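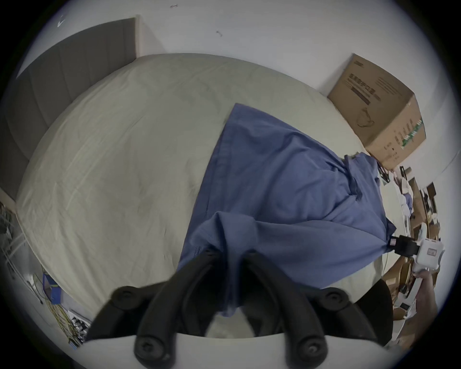 Wrinkles - iron, steam or just give up?

vito_88
New job, they want us in woven cotton shirts, and I own 2 irons I hate. Everything comes out of the dryer looking chewed. Shared machines in the basement, 48 minute cycle, can't change it. What do you all do?

Anjani P
Take it out before it's bone dry. That's most of it. Hang it damp, button the top button, go to bed.

huvelgirl
^ this. Also you're overloading. Everybody overloads.

vito_88
Guilty. It's coins only and I'm cheap.

E. Eichhorn
Disagree on hanging damp. Hanger bumps in the shoulders, and in January mine took till the next evening and smelled like a cellar. Ironed for 20 years, never had a problem. Learn to iron.

Anjani P
Wide hangers, Edeltraud. And open a window

E. Eichhorn
In January? no thank you

Algirdas J
No ironing board here, I do it all on the bed. Works for big stuff too:

1. Get it flat-ish first. Grab two ends and pull, hard, then turn it and pull the other way. Heavy blue cotton needs this the most.
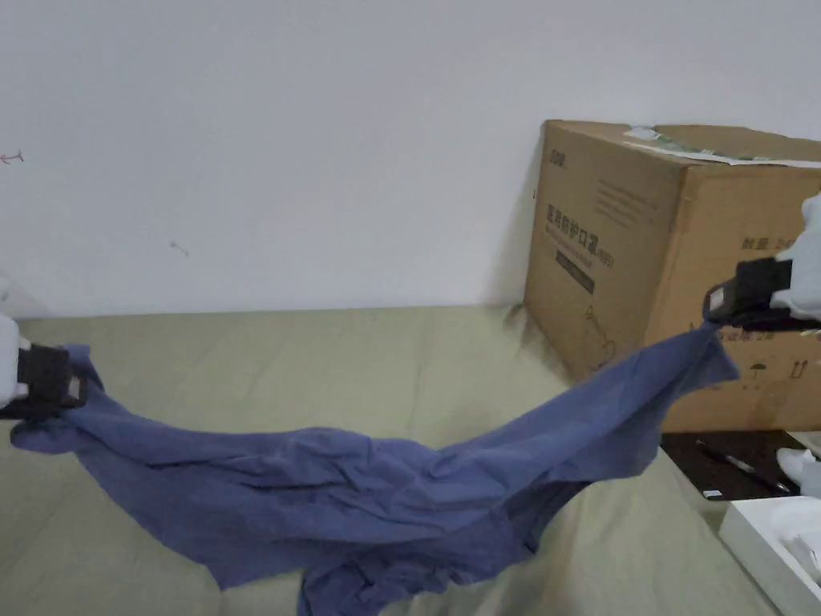
2. Smooth the seams with your palm, hems and collar band espcially. Seams shrink up and drag the rest with them.

3. Spray bottle, light. Roll it up 10 min or so, then hang.

huvelgirl
Does the pulling really do anything? Mine just goes baggy at the elbows

Algirdas J
Pull along the weave. You're pulling on the diagonal

daiane_b
Steamer!! Got a cheap one secondhand in Adercombe and havent touched the iron since. Bad on thick collars though, I'll give you that.

E. Eichhorn
So you need an iron.

daiane_b
For collars. Fine - for collars

vito_88
Tried the damp thing last night, one shirt, half load. Sleeves good, front still kinda bad around the buttons. Will try the spray next. Anyone use vinegar in the rinse or is that a myth

Anjani P
Myth imo. Softens towels, does zip for creases

huvelgirl
I use it, works for me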